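台面餐具套组盘点与更新说明
Wistonix 通讯，厨房用品栏目
2022年10月21日

Leltton 厨房角的台面套组本期完成换季盘点。套组自一月启用，原清单列63件，含餐具、炊具、食材模型和备用小件。本次核对实存55件，缺失部分以小号餐盘和勺类为主，已列入补购单，由 Clodton 统一供货。

台面布置沿用上一版方案，按用途分区，不按颜色分区。椭圆盘用于放置调味瓶，瓶身横放在盘内，避免滚动。沥水篮与盘子相邻，两者之间留出空隙，供小件食材使用。水果类单独摆放，不叠压。杯子不设固定位置，立放、横放均可，但不得放入炊具内。带孔锅铲可横架在锅口上，取用时先移铲，再移锅。

台面为白色，浅色物件在其上对比度偏低。新补购的杯、盘建议选用中等饱和度的颜色，浅蓝、浅绿现有数量已够用，暂不再增加。

红色瓶子均放在椭圆盘内，橙子切片在台面上：

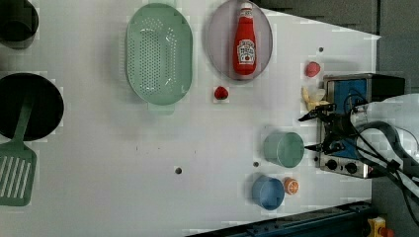
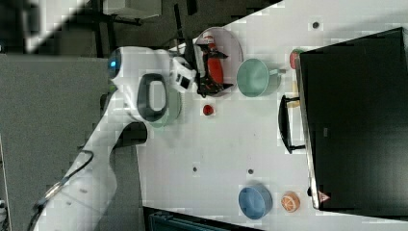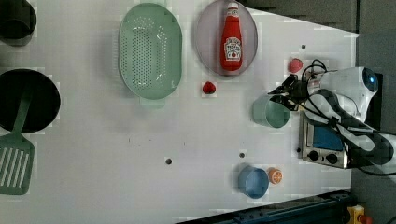

Sanne Michiels 来信指出，椭圆盘的盘沿偏低，调味瓶横放后稍受碰触即会转向，瓶盖可能伸出盘外；她建议改用盘沿高出3毫米的同尺寸型号，并把瓶子的长轴与盘子的长轴对齐。她还提到，沥水篮的短柄如果朝向台面内侧，取用时容易带到旁边的小件，柄端前方应保留一段空位。

两项意见均已登记。盘子的更换需等 McIntyre 系列到货后试放，现有盘子继续使用。沥水篮短柄前方的空位写入下一版布置说明，距离暂定为大约6厘米，试用后再作调整。

清洁方面，炊具与食材模型分开处理。硬质杯盘用中性清洁剂擦洗，清水冲净后倒扣晾干。沥水篮的孔眼易积灰，须用软毛刷从背面刷起，正面再冲一遍。带印刷标签的瓶子只用微湿的布擦拭，不浸泡，标签边缘翘起的先停用，登记后更换。食材模型表面如有染色，用白色橡皮轻擦，不使用酒精。玩具炉灶的旋钮不拆卸，缝隙处用干刷清理。台面孔位清洁时用干布吸尘，不灌水。

收纳顺序如下：先收小件水果，再收杯子，然后是盘子和沥水篮，最后收锅具。杯子套叠不超过两层，不同口径的杯子不混套，以免卡死。锅铲不与食材模型同箱，箱内空隙用软布填充。箱盖外侧贴清单，取出和放回各签一次。

补购单的核对由 Aaliyah Sutherland 负责。各组如发现杯盘开裂、孔眼堵塞或标签脱落，请在归还时写明物件名称、颜色和损坏部位，仅写“坏了”的登记条目将退回重填。缺件未补齐前，各组之间可以互借，借出一方在原清单上注明去向。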